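Questions about Prumance, and about buying work from open studios generally

Mirsad Trajkovski answers the ones that keep landing in the gallery inbox. He has shown textile and mixed-media work at Sutola since it opened, and he doesn't take much on trust, including his own press releases.

What is Prumance?

A group exhibition of sewn, knotted and stuffed work by artists who live in or near Bretemden. It runs through October. The wall text calls it "an investigation of tenderness under pressure." I didn't write that and I'm not sure what it means. Come and look at the stitching.

Is it really about the environment?

Partly. Several of the artists use old curtains, work shirts and upholstery scraps, and it has become normal to describe anything made from old cloth as a comment on waste. Sometimes that's true. Sometimes old cloth is cheap and takes dye well. If a label claims a piece "rescues" material, ask where the material came from. A few of our artists can tell you down to the street. Others get vague, and I'd weigh the claim accordingly.

Why are there only a few labels?

I took most of them down. Visitors were reading for a minute and looking for four seconds. There's a printed sheet at the desk if you want titles and materials.

Do I need a ticket?

No. Friday evenings get crowded in the back room, where the Ocampo hangings are, so pick another time if you want space around them.

Are the prices negotiable?

Less than people think. Small pieces start at 200 dollars and most of the mid-sized work is 778, an odd figure that comes from one artist's formula for hours and thread. The largest hanging is 2000. If someone at another gallery offers you a big discount in the first five minutes, I would wonder about the original price.

Is textile art a good investment?

I have heard this said for as long as I've been in the business, mostly by people selling it. A handful of names have gone up a lot. The rest hold steady or quietly lose value, the same as paintings. Buy it if you want it on your wall.

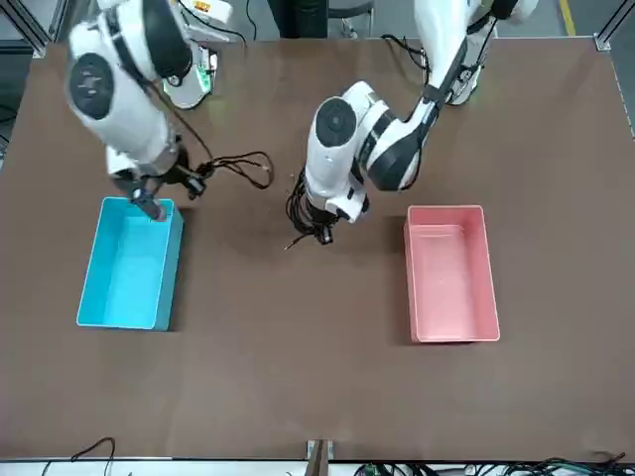 Robot arms and two open bins at a brown tabletop.

Will the fabric fade or attract moths?

It can do both. Keep it out of direct sun and vacuum it gently through a screen now and then. Wool needs checking more often than cotton. I'm wary of sprays sold as "museum grade" – the phrase can mean almost anything, and a spray that stiffens the cloth has already changed the piece.

What does the certificate prove?

That we printed a certificate. It carries the artist's signature, the title and the date of sale, and you should keep it with your receipt. It says nothing about what the work will be worth later.

Can I commission something?

Yes, though not through the show itself. Write to the desk and we'll pass your note along. Expect a deposit of roughly 300 dollars and a long wait. Please don't send a paint chip and ask for a match.

Can I touch the work?

Only the sample board by the door. I know the big pieces look soft.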